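Wijesinghe Hall, May 2023
Talk by Ruwan Karunaratne: Clearing the family sofa
Speaker notes

Slide 1. Title. Say hello, thank Mameck for the use of the projector. Mention the tea is at the back and the handout has the same order as the slides.

Slide 2. Why start with the sofa. In our house everything lands there by teatime. I used to begin with the floor and end up putting floor things on the sofa. Ask for hands: who can sit down on theirs right now?

Slide 3. Sort by where it goes, then carry. One trip per room. Bedding first, it takes up the most space and hides the rest. Fold on the seat if the table is full. Covers that need a wash go straight to the machine.

Slide 4. Food things. Keep one bowl for wrappers and empty it at the end. Check for anything unopened before you tip it out.

Slide 5. Soft toys and books. Leave up for a minute while people look.
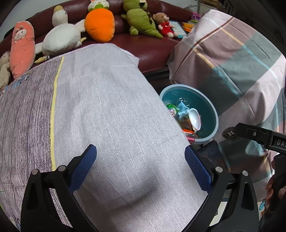
Slide 5: Toys along the back, bedding and wrapper bowl on the right.

Points to make: seven toys is fine if they have a place to sit. Two of these are carrots, and one has a bunny face. Let the child choose which stay on the sofa, the others go in the bedroom. The book goes back on the shelf, even if it will be out again tomorrow.

Slide 6. Leather seats. Dry cloth for crumbs, then a damp one. Skip the bit about polish if short of time.

Slide 7. Questions. 12 minutes. Next talk is in August, on hall cupboards. Sign-up sheet by the door.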